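Vanity table tidy-up morning fills the hall at Hattar

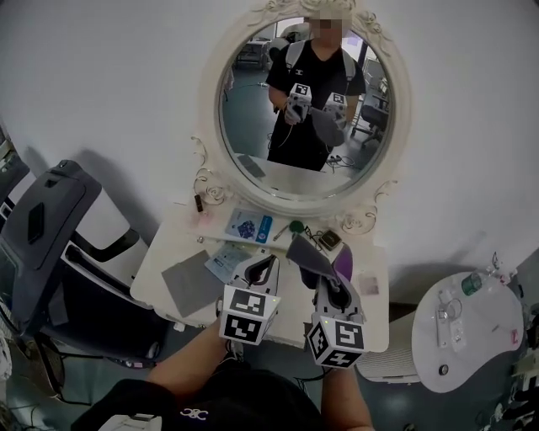
A white vanity table with a carved oval mirror, with plenty on top still to be sorted.

May 17, 2025

What a cheerful start to the weekend! The Skundik reuse group opened its first dressing table tidy-up at the Hattar community hall this morning, and the line for a seat went out past the coat racks before the kettle had boiled.

The idea came from Mirjam Coppens, who ran a kitchen drawer version in January and was asked for a bedroom one almost straight away. People bring whatever has piled up on top of their vanity or dresser – bottles, pens, cards, hair things, bits of wire from who knows what – and work through it at a shared table with a cup of tea. Anything unopened and still in date goes in the Grarnari donation bin, and small electricals go to the Breko drop-off on the corner.

More than 300 items had found a new home by lunch, and the colour-coded trays (Mawar Nair's favourite part, and ours too!) were filling up beautifully.

"I came in with a shoebox and I'm going home with a pencil case," said Roos Vanhove. "I found a lipstick I'd been blaming my sister for."

White vanities with scrolls and roses on the mirror got plenty of love in the chat over tea, and Sem Bosman gave a lovely short talk on dusting carved frames. He uses a soft dry paintbrush, starting at the crest and working down.

The next session covers bathroom cabinets and runs for 3 hours. Entry is free, and tea and slices are by gold coin donation. Put your name on the sheet at the hall, or ask for Henk Willems at the front desk.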